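Deposit withheld for a white table top

Posted by Voicu_Tenant

My tenancy at Clanton Court ended in December. The agent, Trendgate, has retained 40 pounds for marks on a white table. The inventory records the table only as "good". Am I obliged to accept this deduction?

Arturo Bassi

You are not obliged to accept it. Please write to the agent and request the dated check-in report, together with any receipt for cleaning. Fair wear must be allowed for. Should the agent decline, the matter may be referred to the deposit scheme, free of charge.
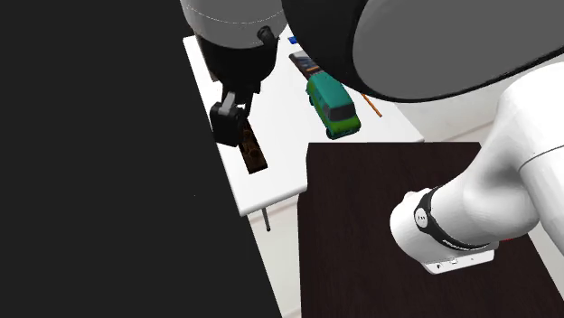
Kindly keep copies of all letters until the scheme has issued its decision.

Flukeck

They kept 60 from me for a shelf. I wrote twice and received half of it back.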